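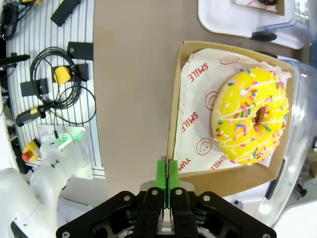
1/ Notes on how days on market gets reported for small multifamily listings in the Villanueva area. I pulled 1428 listing records in June and checked each against the deed index. Methods first, results after.

2/ Source fields: list date, status changes, price changes, unit count, parcel ID. Two to four units only. Anything with a storefront on the ground floor went into a separate file and isn't covered in this thread.

3/ Problem: the counter resets. When a listing expires and the owner signs with a new broker, most portals assign a new ID and start again at zero. Statley carries the old count forward if the gap is short. Wuvora doesn't carry it at all.

4/ So I matched on parcel ID instead of listing ID. 250 parcels had more than one listing inside the study window. For those I summed active days and left out the time spent off market.

5/ Median for the relisted group, portal count: 2 months and change. Median by parcel: 545 days. The portal count isn't wrong by its own definition. It measures the contract with the broker.

6/ Pending time is the other source of drift. Statley keeps counting while a property is under contract. Wuvora stops. A deal that falls through after a long inspection period will look older on one site than on the other, same building.

7/ Blank bed and bath fields: common in this class. Some brokers enter totals for the building, some enter per unit, some leave it empty. I did not impute. If you sort by price per bedroom, those rows drop out of your search without any notice.

8/ Square footage has a similar issue. Assessor records often give gross area including the enclosed stairs and porches. Broker entries may or may not. Use the assessor number for comparing two buildings, and measure before you write an offer.

9/ Ivar Boström asked whether price cuts reset anything. In these records, no. A cut creates a new row in the history with the same listing ID.

10/ He also asked about the Gunon feed. It updates overnight and drops withdrawn listings entirely, so I couldn't rebuild a full history from it. Excluded.

11/ If you're looking at one property and want the real figure: get the parcel ID from the town assessor, search it in each portal's sold and off-market views, and write down every list and end date. Takes a few minutes.

12/ Correction to 4: same-day relists were counted as one continuous listing. The 250 already reflects that. Table by unit count comes next, once I've rechecked the three-unit rows.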